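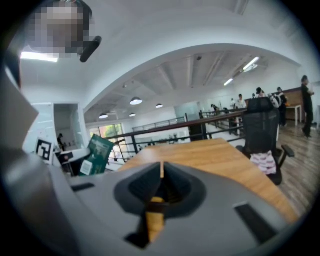
For my civics project I picked the fight over bus routes in the Isberg school district, mostly because I ride one of them and wanted to know who decides this stuff. Turns out it's five people at a long meeting in February that hardly any students go to (I was one of 2).

The plan was to drop the Lilura Road route and send those kids to a shared stop on the highway. Rattana Rungrueang, who runs transportation, told the board it would save 4 driver hours a day. Then the parents got up, and wow, they were mad! Ifeanyi Nnaji brought a petition with 149 signatures and read half the comments out loud until the chair cut him off.

I thought they'd vote that night - they didn't. They tabled it and asked for a safety study of the highway stop, and the district has over 2,000 riders to work around, so it could take a while.

My survey was kind of a mess. I forgot to ask what grade people were in, so I couldn't compare middle school with high school like I'd promised in my proposal. Ms. Magalhães said to leave it in and write up what I'd change, so that's the next section.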